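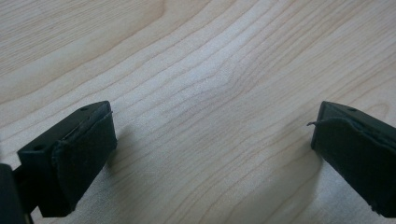

Section 4: Fitting, Finishing and Care of the Table Top

Read this section in full before removing the inner wrapping. It applies to the Plarnora table top in the pale finish, whether supplied with the Stotov frame or purchased separately for use with an existing base. Owners of the dark finish should refer to the supplementary leaflet.

4.1 Before unpacking

The table top measures 1,670 mm along its longer side and must be lifted by two people. It should be brought into the room in which it will be used and left flat, in its wrapping, until the following morning. Do not stand it on end against a radiator or an outside wall.

Check the label on the outer carton against the delivery note. If the carton is torn or has been wet, make a note of this before signing for the delivery.

4.2 Unpacking and inspection

1. Lay the carton on a clean, level floor with the printed arrow facing upwards.
2. Cut the tape along the short ends only. Do not draw a blade along the length of the carton.
3. Fold back the card and lift off the corner protectors.
4. Leave the inner wrapping in place on the upper face until the top has been fixed to its frame.
5. Slide a hand along each edge to check for damage. Any chip or dent should be reported to Sandhu customer services before assembly is continued.

Note: The fixing pack is taped to the underside. It contains 12 screws, the key and a spare foot. If any item is missing, do not substitute screws from another product, as a longer screw may break through the upper face.

4.3 Choosing the direction of the top

The two long edges are identical and the frame will accept the top either way round. The grain is not symmetrical, however, and many owners have a preference once they have seen it in place. In some areas the lines are fine, close together and almost parallel. In others they widen and bend into arches, one inside another, sometimes closing into a long oval. These features are natural to the wood and vary from one top to the next. They are not regarded as faults, and a replacement cannot be offered on the grounds of pattern alone.

To choose the direction:

1. Rest the top on the frame without screws, with the inner wrapping folded back.
2. View it from the doorway and from the seat that will be used most often.
3. If a different arrangement is preferred, lift the top clear of the frame and turn it. Do not drag it round.
4. Replace the wrapping and proceed to 4.4. 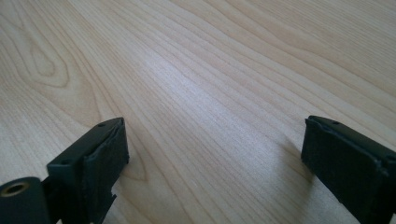
One owner wrote to say that she had turned her table three times in the first month, and that in the end it was the window which settled the matter: with the arches at the far end she noticed them only at breakfast, and with the arches beside her she found herself looking at them all through the evening. She asked whether turning the top so often would harm it. It will not, provided that the screws are fully withdrawn each time and that two people carry out the lifting.

The position of windows and lamps should certainly be taken into account. The finish has a mild sheen, and light falling across it at a low angle will produce a brighter band in which the grain appears paler. This is most noticeable on the lighter parts of the wood. Where reflection is troublesome for reading or close work, move the lamp before moving the table.

4.4 Fixing the top to the frame

1. Line up the holes in the frame with the pilot holes in the underside.
2. Insert all the screws by hand and turn each until it just holds.
3. Tighten the corner screws first, working diagonally from one to the next.
4. Tighten the remaining screws. Stop when resistance is felt.
5. Remove the inner wrapping completely and recycle it.
6. Check that the table does not rock. If it does, adjust the feet as described in Section 3 and do not pack the legs with card.

CAUTION: Do not use a powered driver at any stage. Damage caused by over-tightening is not covered by the guarantee.

4.5 First use

Wipe the surface with a soft, dry cloth. A faint smell from the finish is usual in a new top and will fade with ordinary ventilation.

Pale wood will darken slightly in daylight, most of all in the first summer. Tablecloths, mats and trays that remain in one position will leave a lighter patch beneath them. Such patches generally even out once the covering is removed, although this may take some months. Until the colour has settled, it is advisable to move objects from time to time and to leave the top uncovered overnight.

4.6 Routine cleaning

1. Remove crumbs and grit with a soft brush or dry cloth before using any moisture.
2. Wring out a clean cloth in lukewarm water with a small amount of washing-up liquid.
3. Wipe in the direction of the grain.
4. Wipe again with plain water.
5. Dry at once with a second cloth.

Sekwood Surface Cleaner may be used in place of washing-up liquid. Apply it to the cloth and never directly to the table.

Do not use:
Scouring pads or cream cleaners
Bleach, white spirit or nail varnish remover
Silicone polishes
Steam cleaners

4.7 Spills, heat and marks

Blot spills straight away. Liquid left standing for over two hours may pass through the finish and raise the grain. Red wine, beetroot, turmeric and black tea are the most likely to stain and should be given particular attention.

Place a mat beneath hot dishes, teapots and irons. A thin cloth is not sufficient. If a white ring appears, allow the area to dry fully before attempting any treatment, as many rings will disappear without help.

Fine scratches may be made less visible with Sekwood Care Wax:

1. Clean and dry the area as in 4.6.
2. Put a very small quantity of wax on a lint-free cloth.
3. Rub lightly along the grain, extending a little beyond the scratch on each side.
4. Leave for the period stated on the tin and buff with a dry cloth.

Test the wax first on the underside. Deeper scratches should be referred to Sandhu customer services - sanding by the owner is not recommended and will end the guarantee on the finish.

4.8 Moving and storage

Take the top off the frame before moving the table between rooms. Carry it on its long edge, with a blanket between the edge and the floor whenever it is set down. For storage, lay it flat in a dry, heated room, cover it with a clean cotton sheet and place nothing on top. Plastic sheeting should not be used. Keep the screws in a labelled bag taped to the frame.

For replacement screws and feet, see the parts list in Section 6.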